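Mugo abre en Markthorpe su tienda más grande

La cadena de artículos para el hogar Mugo abre en marzo un local de dos plantas en el centro de Markthorpe, en el edificio que ocupaban los antiguos almacenes Teston. Es la tienda número 67 de la empresa y la primera con taller propio.

La planta baja reúne menaje, papelería y textil. Arriba están los muebles, la iluminación y una sección de electrónica pequeña, con precios que empiezan en 9 euros. El surtido completo ronda el que ya se conocía en Menthorpe, más una línea de estanterías modulares que hasta ahora solo se vendía por catálogo. 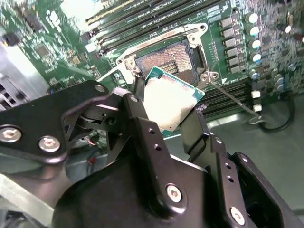
El taller acepta lámparas, sillas y pequeños aparatos comprados en cualquier tienda de la cadena. El cliente deja la pieza en el mostrador y recibe un presupuesto antes de la reparación. Los miércoles cierra a mediodía.

Las bolsas de papel se cobran aparte y los envases de limpieza se pueden rellenar junto a las cajas. Los primeros 500 clientes recibirán una taza blanca sin logotipo.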